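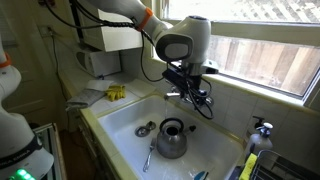 **Can I run an arm over a sink without a splash cover?**
Only with the Kellik drip sleeve fitted and the speed limit set to 70 mm/s.

## Rellside Wet Area Rule Kit

Holari's kit covers robot work near faucets and basins. Keep cables strapped to the arm and clear of the spout. 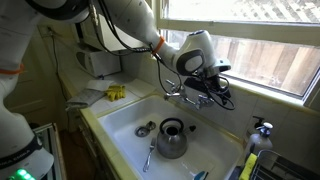 ## Before each run

- Check the gripper plates and screws.
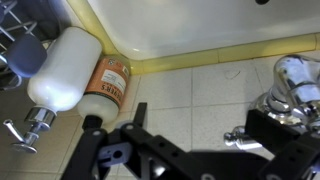 - Test the stop button from 200 cm away.
- Log the check on the Bukhari card (10 per pack).

Replace a sleeve at the first sign of wear, and
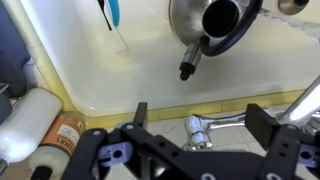

record the change on the same card. Spare sleeves ship in 10 days.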